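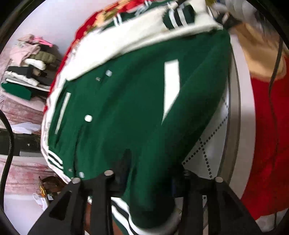 Movia G2 hand-held gripper: service notice and replacement fingers

Part no. 2449
Status: in stock
Fits: Movia G2 and G2 Long

Read this before ordering. Fingers from batch 553 can lose their grip on thick garments. The pivot pins work upward out of the plastic, and once a pin stands proud of the fingertip the two fingers no longer close evenly. Ribbed hems and cuffs slip first. Thin shirts may still hold, so the fault is easy to miss on a light load.

Wovance received seven reports of this between March and the date of this notice. In one of them a pin came out completely and was found later inside a coat lining. No injuries were reported.

How to check your fingers

Look at the round metal pin heads at the top of each finger. All four should sit at the same height. Press each one with your thumb. If it moves, stop using the gripper.
Close the fingers on a knit cuff and pull lightly. The cuff should not slide.
The batch number is molded into the base of the left finger.

What you get

One pair of matte black fingers with the triangular cut-outs, pins fitted
Two base screws
Thread lock, single use

The new pins have a shoulder and cannot travel upward. Do not move old pins into new fingers. Always change both fingers together.

Keep hands clear of the fingers when a second person is holding the other end of the garment. A sleeve that lets go suddenly can pull the gripper toward them.

Batch 553 owners get the kit free. Send the serial number to the Tejada service desk and quote notice 2692. Kits bought for other batches are not refunded.

Notice updated Oct 15, 2021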